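Print this page | E-mail this page

Call for participants: fruit storage and ripening at home

Grelteo is recruiting households for a study of how fresh fruit is bought, kept and eaten in ordinary kitchens. The study runs through July and is carried out with the produce wholesaler Katona, which supplies the fruit. We need 310 households. Applications are considered in the order in which they arrive.

Background

Shop and warehouse losses of soft fruit are well recorded. Losses after purchase are not. Most published figures depend on people remembering what they threw away in the past week, and memory is a poor instrument for this purpose. An earlier pilot, Uteda, asked households to weigh discarded fruit on the day it was discarded. It produced 1,136 usable entries, and the weights differed enough from the recalled amounts to justify a larger study using the same method.

What taking part involves

Each household receives one delivery of mixed fruit per week for 4 weeks. Deliveries are made on Thursday between 4 p.m. and 8 p.m. and must be taken in by an adult. The contents change from week to week, but every delivery includes at least one stone fruit and one citrus fruit.

On arrival, the fruit is weighed by type on the kitchen scale we provide, and the weights are entered in the record book. After that, you store and eat it as you normally would. Please do not change your habits for the study. If you keep peaches in the fridge, go on keeping them in the fridge.

Each time a piece is thrown away, whole or in part, it is weighed and entered with one of the reason codes printed inside the cover (mould, bruising, over-ripe, under-ripe, taste, other). Peel, stones and cores are not counted as waste and should not be weighed. Fruit given to neighbours or fed to pets is entered on the separate page at the back.

Entries take a few minutes a day. There is a closing questionnaire of two pages, and the scale may be kept.

Who can apply

You must be 18 or over and responsible for at least half of the food shopping in your home. Households of any size are accepted, including people living alone. You need a fridge and a place to keep fruit at room temperature. We cannot accept households in which anyone has an allergy to stone fruit or citrus, or anyone employed in the fruit trade.

Students in shared houses may apply if the whole house agrees to take part – one application per address, please.

Payment

Participants who return a complete record book receive a single payment of £548. Part payment is made for each full week completed by those who withdraw early. You may withdraw at any time without giving a reason.
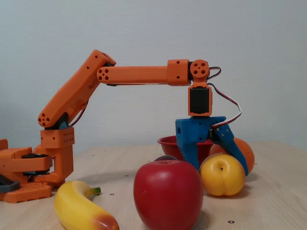

Can I eat my own fruit during the study as well?

You can buy and eat whatever you like, but only the delivered fruit is recorded. Keep the two apart if possible, for example in separate bowls.

How to apply

Complete the form at the Grelteo front desk or ask for one by post. Mark the envelope "Mastero", the name of the present study. Applicants are told the result within two weeks. Record books are stored under a number, and addresses are destroyed once the last payment has been made.

Comments

plumstone
Is the delivery slot fixed? I work evenings and would not be back before nine.

Grelteo study office
The slot is fixed, but any adult at the address can take the box in.

hilly_b
Did the Uteda pilot. The weighing is quick once the scale lives next to the bin. Bananas were the worst in our house.

oldorchard
Do tinned peaches count?

Grelteo study office
Fresh fruit from the delivery only.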